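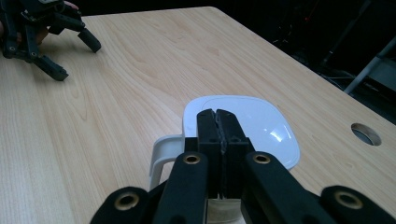 Wood grain

Wood grain is the direction, texture and pattern of the fibers in a piece of wood. The word is used loosely in everyday speech, where it can mean the lines seen on a board, the way the board feels under the hand, or the direction in which it splits most easily. Carpenters and furniture makers tend to keep these meanings apart, and use "figure" for the visible pattern and "grain" for the run of the fibers.

Formation

Most of the fibers in a tree run up and down the trunk and carry water from the roots. In climates with a cold season, growth is fast in spring and slow later in the year. The early wood has wide cells and thin walls, and the late wood is denser and usually darker. Together they form one growth ring. When a log is sawn lengthwise, the rings show up on the board as stripes, waves or pointed arches, depending on where the saw passed through.

Trees in the wet tropics may grow all year and often have faint rings or none that can be seen without a lens.

Types of grain

Straight grain runs parallel to the length of the board. It is the easiest to plane.

Spiral grain forms when the fibers wind around the trunk. Boards cut from such a tree often twist as they dry.

Interlocked grain is spiral grain that changes direction from one layer of growth to the next. It resists splitting and is common in tropical hardwoods.

Wavy grain rises and falls along the length of the trunk. It is sought after for the backs of violins, where the surface seems to shift as the light moves.

Effect of sawing

Flat-sawn boards are cut so that the rings meet the face at a low angle. The pattern is broad and curving, and there is little waste. These boards are more likely to cup.

Quarter-sawn boards are cut with the rings close to upright. The lines are narrow and even, and the board moves less across its width. In oak, this cut also shows pale flecks where the rays reach the surface.

End grain is what appears when a board is cut across. It soaks up glue and stain quickly and holds screws poorly, but it wears well under a knife - butcher blocks are made this way.

Working with grain

Planing "with the grain" means cutting in the direction in which the fibers rise toward the surface. Going the other way lifts them and causes tear-out. Sanding is done along the grain, as scratches running across it show clearly once a finish is applied.

See also

Growth ring
Hardwood
Quarter sawing
Veneer

Last edited Sep 23, 2025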